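Clukthorpe Community Garden Association
Minutes of the Spring General Meeting
May 13, 2021

The meeting opened at 6:35 p.m. in the hall on Pollock Street, with the side doors propped open and a second group joining by phone. Minutes of the March meeting were read and approved with one fix: the compost order was for the lower beds, and the earlier copy said upper.

1. Water
The new line to the lower beds is in and running, and members were delighted! Meter reading at the start of the month was 2555 gallons, against 2179 for the same stretch last year. The increase was put down to the extra beds and the dry spring. Several members asked for a second tap by the bean rows. A price will be brought to the next meeting.

Hoses are to be coiled and hung up after use. The blue one leaks at the nozzle end and should be left alone until it has a new washer.

2. Money
Balance on hand is $1194 after the lumber bill from Padedeo was paid. The plant sale brought in $122 on the first morning alone, a wonderful start, and the remaining tomato seedlings (mostly cherry types, a few paste) will go out again next weekend. Moved and seconded to keep the plot fee where it is for another year. Carried, with cheers from the phone.

3. Plots
All the lower beds are now taken, and there is a short waiting list. Plot holders who have not yet cleared last year's stalks will get a friendly note. It was agreed that mint must stay in pots. This was talked over at some length, as it was last year, and the vote was closer than expected.

The Gretar squash did so well last season that seed was saved and packets are free to anyone who wants to try it. It needs a lot of room - one vine went over the fence and halfway down the alley - but the flavor is terrific and it keeps right into winter.

4. Hall and floors
The hall rental for our fall and winter meetings was renewed on the same terms. Members are asked to knock the mud off their boots at the door and to sweep up after potting sessions.

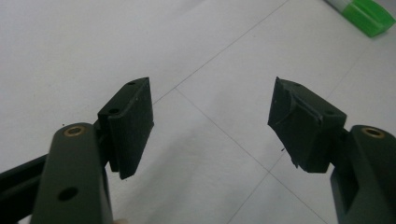
Pale tiled floor.

5. School visit
Two classes from the grade school will come to plant sunflowers along the south fence. Everyone was very keen on this, and there were more offers of help than there are trowels. Please lend a trowel if you have a spare, with your plot number marked on the handle.

6. Other business
The seed swap shelf is open again. Please label packets with the year. A request for a bench near the gate was warmly received and put over to the next meeting, along with the question of whether the shed needs a new lock or just some oil.

Meeting closed at 7:50 p.m. Rhubarb was handed out at the door.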